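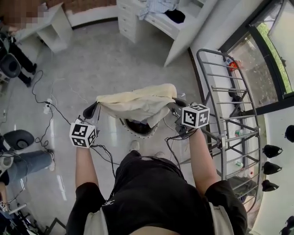
September, 2:15 pm – laundry corner, Tredgate unit

Towels, third wash. Moved the rack next to the window so air gets at both sides. Detergent is the Nuveo powder again, 40 °C, no softener. Softener was dropped after the last batch came out slick and took up water poorly.

Dry weight of the reference towel before the wash: 385 g. Will weigh again tomorrow morning, same scale, after zeroing with the empty tray on it. The last reading was taken without the tray and is struck out in the table.

Handling, same as before:
– take each towel by two corners of a short side and let it hang before it goes anywhere near the rack
– one shake, then over the bar with the short sides level
– leave one bar free between towels
– shirts go on hangers and stay off the rack

Folding: half, half again, then thirds. The Virnville sheet says thirds first. Tried both. Thirds first gives a narrower stack, but the hem ends up outside and catches on the drawer front. Staying with halves.

Drying time is still the open item. With the window shut, the second batch was damp along the hem at 100 minutes, dry elsewhere. Hem is double thickness, so the check should be done there and the middle of the towel ignored. Next batch: window open, check hem at 100 minutes, then every 20.

Lint: more than expected from the Han towels, less on the second wash than the first. Filter cleaned before this load. Keep the lint in a bag and weigh it with the towels.

To do:
– relabel the drawers, the tape is peeling
– order 2 more boxes of powder
– copy the weights into the shared table, including the struck one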